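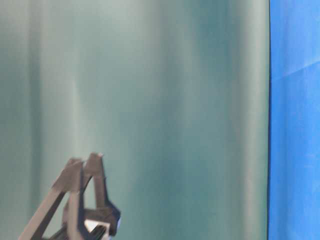
Second-hand brick set, missing instructions and possibly missing bricks — what now?

Home | Toys & Games | Building Sets | Ask | Log in

Last updated: March

Posted by tinlidtony

I bought a used Mateck harbour crane set for my nephew, who turns eight soon. The box says 143 pieces and ages 5 and up. What arrived was a sandwich bag of bricks, no booklet, and a note from the seller reading "should all be there", which I have learned to read as a kind of poetry.

I've had a go from the picture on the lid. The base is fine. The cab is fine. The arm goes up and then, with some dignity, comes down again. Either I've got the wrong hinge pieces or I'm being outwitted by a toy for infants.

Is there any way to get the instructions without buying another set? And if bits are missing, can I use Stokum bricks as fillers or will they not grip? I have a big tub of those from my own childhood, 200 or so according to the lid, though the lid also says "biscuits".

Edvin Solheim

You're in luck with the booklet, less so with the hinges. I had the same crane on my shelf for a year.

The instructions were printed as one folded sheet, which is why they're always missing. Look on the inside of the box flaps before you do anything else. On the older boxes the last 14 steps are printed there, and those are the ones for the arm. If your seller threw the inner tray away you may still have the flaps. If it's the newer box with the window, no such luck, and you'll want to ask in the swaps section for a scan. Put the set name and the piece count in the title or you'll be sent the fire station. Everyone gets sent the fire station. 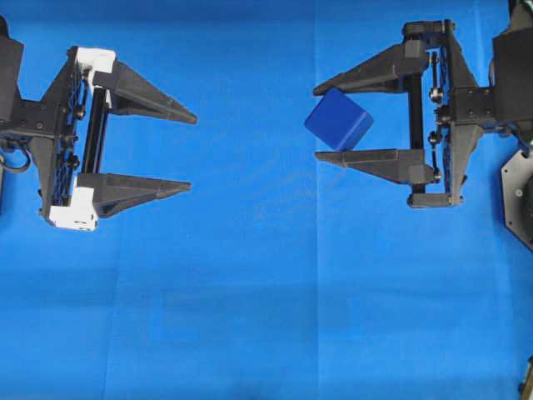

As for the arm, there are two kinds of hinge in that set and they look the same until you turn them over. The stiff ones have a small notch on the underside and click as they move. The loose ones have no notch and swing freely. Stiff ones go at the bottom of the arm, where it meets the cab, and the loose pair goes at the far end, by the hook. Swap them round and you get exactly the slow bow you describe.

Before you decide anything is missing, sort the lot by shape, not colour. I know colour is more fun. But a dark grey two-by-two hides very well among the black ones, and you'll only find it once you've paid for a replacement.

On mixing brands: Stokum bricks will fit on top of Mateck ones well enough. The other way round is tight, and getting them apart again is a job for a brick separator and a quiet room. I'd use them low down in the base, where they can stay stuck for ever and do no harm. Keep them out of the arm altogether. Old ones lose their grip, and a tub from your childhood has earned its rest — no offence meant to either of you.

Wash the bricks in warm water with a drop of washing-up liquid, in a mesh bag if you have one, and let them dry on a towel overnight. Leave the crane's string out of it. It shrinks, and then the hook lives permanently at the top.

brickmum_ros

just get him the Sperling one, its bigger and it has a boat. my two never touched the crane after the first day but the boat has been in the bath every night

tinlidtony

Thank you both. It was the older box, and there they were on the flaps, steps and all, under a strip of parcel tape. I had the hinges the wrong way round. The arm now stays up and I've been in twice to look at it.

I sorted by shape as told and I'm short one wheel and the hook. The wheel I can fake. Does anyone know if the hook from the Ustov tow truck is the same size? My neighbour's lad has one and I think he could be talked into a trade for biscuits.

Edvin Solheim

Slightly fatter, but it goes on. You'll need to thread the string through before you clip it shut, because the Ustov hook has a smaller eye and the knot won't pass afterwards. For the wheel, check inside the box corners first. They roll under the bottom flap.

brickmum_ros

still say boat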